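Subject: Re: [bikeparts-l] Moving the parts swap out of the Birkon hall
Date: September 2026

Replying to the list so that everyone has the same information.

The Birkon hall raised its rate to 300 a day after the May swap. We took in 317 at the door that day, so at the new rate we would clear 17 before paying for tea, tape and signs. I don't think we should book it again on those terms.

I looked at two other places. The first is the old Zumach showroom on the ring road. It has parking and a wide door, but no heat, and the owner wants a deposit before he will give us a date. The second is the lower floor at Tokarz. It's smaller. The rent is lower and includes tables, and people can get there by bus. 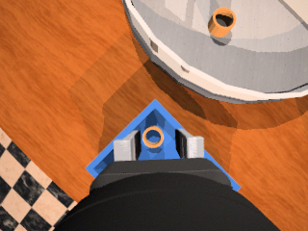

Tokarz would let us in at 8 to set up and wants us out by 4. That is an hour less than we had at Birkon. We could make up most of it by assigning tables ahead of time, which we have talked about before and never done. Sellers would send in what they plan to bring, complete bikes or parts only, and get a table number back by email.

Complete bikes take up the most room. I'd suggest a limit of 2 per seller, with any others listed on a card at the table and left in the car until somebody asks to see them. Wheels are the next problem. At the last swap they were leaning against everything by noon and people kept tripping on the skewers.

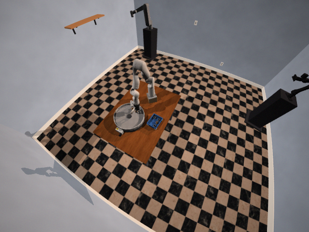
One list member wrote to me off-list and is fine with my passing it on: a limit on bikes is all right, but the swap should keep a free table for anyone under 18, wherever it ends up, and that table should be near the door.

I agree with that and would put it in the announcement.

On dates, Tokarz has two open Saturdays before the end of the year. Please tell me which kind of day suits you, early start or late start, and whether you would want a table. So far 11 people have said yes to a table. I would like a few more before I sign anything.
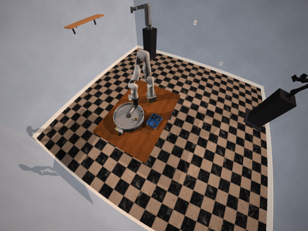 Ring Road Cycling Club, Swap and Sales Group

The earlier message is quoted below for those who joined over the summer.

> Does anyone know if the fall swap is still on? I have a
> box of Brellix hubs and a few old cranksets I would like
> to sell, and I don't want to ship them. Also, will there
> be card payment this time? I lost a couple of sales in May
> because people had no cash on them.

Yes, it's still on, place to be settled. No card payment at the door, but sellers can take whatever they like at their own tables. Phone signal on the lower floor at Tokarz is weak near the back wall, so say so if you need a spot closer to the front.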